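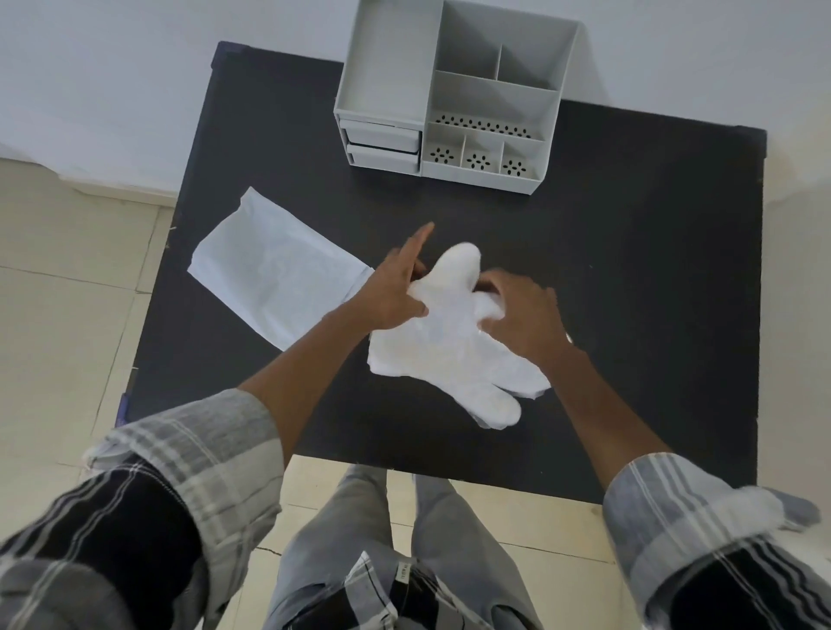
KIRKHAM – The town's rules on where its official seal may appear have not been touched in 16 years, and Imke Nolte thinks residents should have a say in the next version.

Nolte leads a panel of 80 residents that will advise the town council on the seal, the motto and the wording of the oath read to new citizens. It had 464 applications.

"People care more than we expected," she said in an interview at the town hall. "We had letters from teenagers and from people who have lived here all their lives."

Under the present rules, anyone who wants to print the seal on a shirt or a poster must apply in writing and pay a fee of $200. Nolte said small clubs often give up at that point – or use the seal anyway and hope for the best.

"A school team shouldn't have to pay that," she said. "A company selling mugs is a different case."

Panel member Sơn Mai, who took the oath here in February, wants the text offered in several languages alongside the English. "My mother repeated every word and understood half of them," he said. "She would have liked to know what she was promising."

Others on the panel are less sure. Vy Mạch said she would keep the ceremony in English and hand out translations beforehand. "It's one short text," she said. "You can read it at home first."

Nolte would not say which way the panel is leaning. Its meetings are open to the public, and written comments will be accepted until 8/21/18. The council is free to turn down any of the proposals.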